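One bin, one table: sorting the small stuff

Posted in November, filed under Storage

I have been reducing the number of loose small objects in the house for most of this year. The approach so far is simple. Each category gets one open container, and the container sits on a clear surface while it is being sorted. Nothing else goes on that surface until the category is finished. The current category is toys, starting with the animal figures.

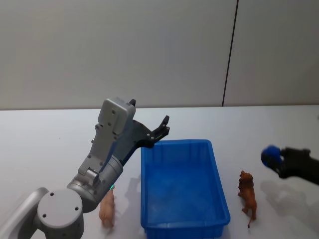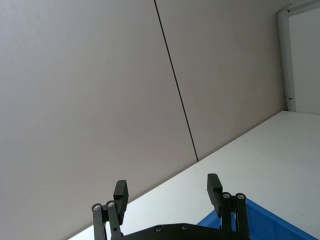
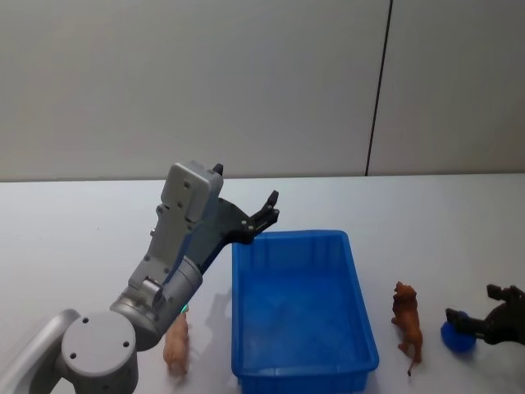 The blue bin on the white table.

The table first. A white top is good for this kind of work in one respect: small parts show up. On my old desk, which had a dark wood grain, I lost a screw for most of an evening and found it by touch. The drawback is that a white top also shows every speck, and I wipe it down before each batch. A damp cloth is enough. I stopped using the Kallau spray because it left a film that took a second pass to remove.

The bin is plastic and blue. I looked at the Kaltstead fabric cubes before settling on plastic, and I may still use them for soft toys. For hard figures I prefer a rigid wall. Fabric sags once it is half full, and then the legs and tails catch on the rim.

Capacity matters less than I expected. My first attempt used a deep crate, and everything small migrated to the bottom within a week. The rule I use now is that one layer should be visible from above. If a second layer hides the first, the category gets split.

The inventory is a spreadsheet with 219 rows. Columns are item, category, container, and keep or give away. I tried a labeling app called Mutex for a while, but it wanted a photo and a tag for each entry, and typing one line is faster. Of the 219, 16 are animals. Balls and other round things are a separate category, which I have not entered in full.

Order of work for a batch:

Clear and wipe the table.
Set the bin down with free space on both sides.
Stand the figures up next to it. Damage is easier to spot on a figure that is upright.
Decide, enter the row, put the item in the bin or in the bag for the thrift store.

Anything I can't decide on within a minute goes back on the table for the end of the batch. Last time that left 2 items, and both stayed.

Next is the shelf the bins will go on. The Sasaki unit I have measured is 400 mm deep, and I still need to check that against the bin with its rim included. Cables after that.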